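Notebook, April, surface patterns and print
Entry started 9:40, finished after lunch

Repeat registration on the Skarna wall vinyl

Roll 541 measured again after conditioning overnight in the print room. Repeat is long by 0.4 mm on the first pass and 0.6 mm on the second. Same sign as the last two rolls, so I am treating it as feed error and leaving shrinkage out of it for now. Anoma wants the take-up tension dropped one notch before we touch the step value. Done at 10:15. Next roll reads 0.1 mm long, which I can live with.

Small motifs hide this much drift at the seam. Stripes and checks do not. Magdy's list of installed patterns sorts by motif size, and I would add a column for ground contrast, as a dark spot on a dark ground forgives more than the same spot on white.

Rosette patterns, pink on a pale ground, are in the middle of that list. Mixed solid and outlined spots break up the row, and the eye has trouble finding the repeat on a wall seen at an angle. 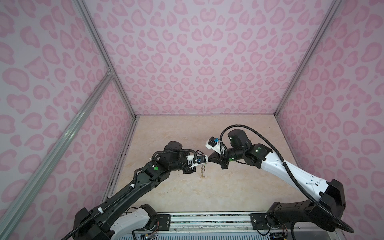
Inside corners

Wrap or butt? Hervé wraps 15 mm and overcuts. I butt, with the second panel trimmed in place. Tested both on the Bodin board, three corners each. Wrapped corners lifted at the bottom on one of three after the heat cycle. Butted corners all held, but one shows a hairline of bare board under side light. Repeat with the primed board before deciding.

Adhesive: Grurkau, batch 2307. Open time is shorter than batch 1694 by four minutes at the same room humidity. Label gives no change. Natália to ask the supplier.

To do

Recut test strips at 74 mm wide, the old ones do not fit the peel clamp.
Ask Albane for the Fladell color file, the pink in our copy is the earlier one.
Tension back to normal before the paper job. Written on the machine too.
Blades.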